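Workshop Corner > Benches and Storage > Cloth on the work table, or bare top?

Thread started by lisia_bench
Wednesday, March 3, 2021

Hello to all. I am reading this forum for a long time but I write seldom, so please excuse my English, it is my third language.

My question is about covering of the work table. I sort and check small stamped parts, mostly strips which come in one piece with many bent tabs, and also some single small pieces. For years I worked on the bare top. The parts slide, they scratch the surface, and when one small piece falls flat I cannot get my nail under it. So last August I changed to a green cloth at the front, where the hands are working, and a big white sheet behind it, where the parts are waiting.

The cloth I hold with binder clips, the same that you use for paper. They bite on the far edge and it costs almost nothing. I tried double-sided tape before and I regret it, because the glue stayed on the table and I needed one whole evening to remove it.

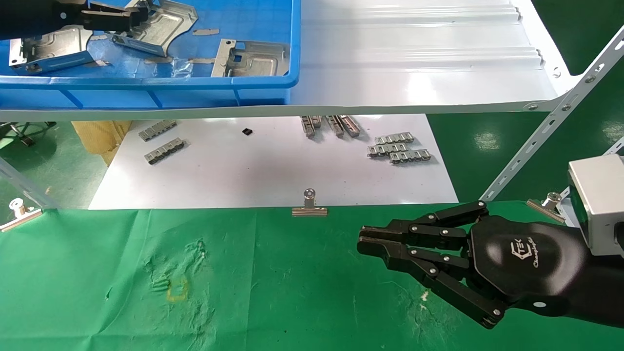
The white sheet is the part which I like the most. A small black component on white paper you find at once, also when your eyes are tired. The metal strips are a bit more difficult because they shine, but when I lay them with free space between them then I see the shape of each one. Strips which must be kept apart I put at the back, near the shelf, although the shelf makes a shadow there and I am not satisfied with this.

Now my problem. The cloth does not stay flat. It makes wrinkles, and it collects white smudges which I cannot brush away completely. I marked a small rectangle in yellow on it, to have a fixed place for the piece in work, but if the cloth moves then my fixed place is moving too. What do you use? Is it better to go back to the bare top?

lisia_bench

Reply from hiswood_tom

Take the cloth off. I had one for two years and all it did was eat parts. Anything small goes into a fold and you find it at cleaning time. Get a rubber mat, cut it to the table, finished.

Reply from Vimala Shetty

I don't agree with Tom. A rubber mat is good for tools, but thin strips with bent tabs can stick to it a little, and when you lift one end the other end stays down. I bent quite a few this way before I understood what was happening.

For the wrinkles: are you clipping only the far side? If the front is free, your sleeves push the cloth away from you the whole day. Fold the front under the table edge and clip it there also, with the handles turned down so they don't catch your clothes. Pull it tight like a bed sheet, first the middle, then the corners.

Reply from lisia_bench

Thank you both. Vimala, yes, my clips are on the far side. I was afraid that clips in front would disturb the arms, but if the handles go under the table maybe it is fine. I will try on the weekend.

Tom, about lost parts you are right, it happened to me also. But on the bare top they jumped to the floor, and my floor is green too, so I do not know which is worse.

Reply from alva14

Put the yellow mark on the table under the cloth and cut a window. Or forget the mark and use a shallow tray. A mark on cloth is never going to be in the same place in the morning.

Also wash the cloth. Those smudges could be anything, polishing dust, chalk, skin cream. Mine came from the powder in my gloves and I blamed the parts for 100 days before I changed to gloves without powder.

Reply from hiswood_tom

Cut a window in a cloth, and now you have one more edge for parts to hide under. Sorry, I can't recommend it. Tray yes, window no.

Reply from Bindu Thampi

I do this work for a living, in a small shop, on a normal day 2,000 pieces and more. I want to say something for the cloth. It is quiet. When you put metal on a hard top all day the sound gets into your head, and with cloth it is much softer. My sister calls my table "Stillness" and now we all call it this.

But I would change one thing in the arrangement. Why should the shelf be over the waiting parts? If the board can be moved higher by one hole, do this first. If not, fix a small lamp under the shelf, at the very back, pointing down and not to your face. Standing a strip on its edge in half shadow is asking for mistakes, at least with my eyes. I lay them flat always.

Reply from lisia_bench

Bindu, on the edge they take less place, and I can pick one up by the top without touching the neighbor. When they lie flat the tabs of one go into the tabs of the other and I must pull them apart. But the lamp is a good idea, I will look for one with a flat shape.

Reply from Bindu Thampi

If they hook together then leave a finger of space between them. You have a large sheet, use it! I see people with a big table who work in one corner of it.

Reply from Vimala Shetty

On the sheet itself: is yours paper? I replace mine each week. When the paper gets scratched from the tabs it turns gray, and then you lose the contrast you wanted. I buy a roll and write the date on the back corner of every piece that I cut.

Reply from alva14

Matte paper please, not the glossy kind. Glossy paper with a strong light above is terrible with silver parts.

Reply from lisia_bench

I now clipped the front as Vimala described, middle first. The cloth is much better, there is one wrinkle left near the right side and I think it comes from the hem. The clips under the table edge touch my knee if I sit too close, so I moved the chair back a little.

I washed the cloth before, by hand with dish soap. Some of the white went out and some not. For the yellow place I ordered a shallow tray. The lamp I did not buy yet, the one in our hardware store had a very short cable.

Reply from hiswood_tom

Smaller clips for the front, then. Your knee will thank you. I still say rubber mat.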